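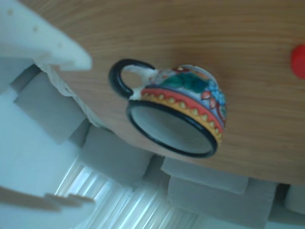

Handbemalte Keramiktasse auf einer Tischplatte aus hellem Holz. Foto: Stadt Tindevitz

Pressemitteilung der Stadt Tindevitz

Töpfermarkt kehrt im Mai in die Altstadt zurück

Tindevitz. Nach zweijähriger Unterbrechung findet im Mai wieder der Tindevitzer Töpfermarkt statt. An zwei Tagen präsentieren 60 Werkstätten auf dem Marktplatz und in der angrenzenden Badergasse Gebrauchsgeschirr, Baukeramik und freie Arbeiten. Die Stände sind jeweils ab 10 Uhr geöffnet, der Eintritt ist frei.

Der Markt war wegen der Erneuerung der Trinkwasserleitungen unter dem Marktplatz ausgesetzt worden. Die Bauarbeiten sind abgeschlossen, das Pflaster wurde im Februar durch das Tiefbauamt abgenommen. Damit steht die gesamte Platzfläche wieder zur Verfügung.

Das Töpferhandwerk ist in Tindevitz seit 1840 urkundlich belegt. Damals erhielt die erste Werkstatt am Unteren Tor das Recht, Ton aus der städtischen Grube zu entnehmen. Eine Abschrift der Urkunde wird während des Marktes im Foyer des Rathauses gezeigt, ergänzt um Formen und Glasurproben aus dem Bestand des Stadtarchivs.

Erstmals beteiligt sich die englische Partnerstadt Nernthorpe mit einem Gemeinschaftsstand. Die Keramikwerkstatt Jia bietet im Hof der Alten Schule Kurse im Bemalen von Tassen und Schalen an. Die Teilnahme ist ab acht Jahren möglich, eine Anmeldung über das Kulturamt ist erforderlich. Gebrannte Stücke können nach Ablauf von drei Wochen in der Tourist-Information abgeholt werden. Die Verkaufstische im Hof stellt die Firma Truswood, die den Markt auch finanziell unterstützt.

Für den Auf- und Abbau sind der Marktplatz und die Badergasse für den Kraftverkehr gesperrt. Die Zufahrt zur Apotheke bleibt über die Kirchstraße gewährleistet. Besucherinnen und Besucher werden gebeten, den Parkplatz am Schützenhaus zu nutzen. Der Lageplan der Stände liegt ab April im Bürgerbüro aus.

Herausgeber:
Stadt Tindevitz, Kulturamt
Abdruck honorarfrei, Belegexemplar erbeten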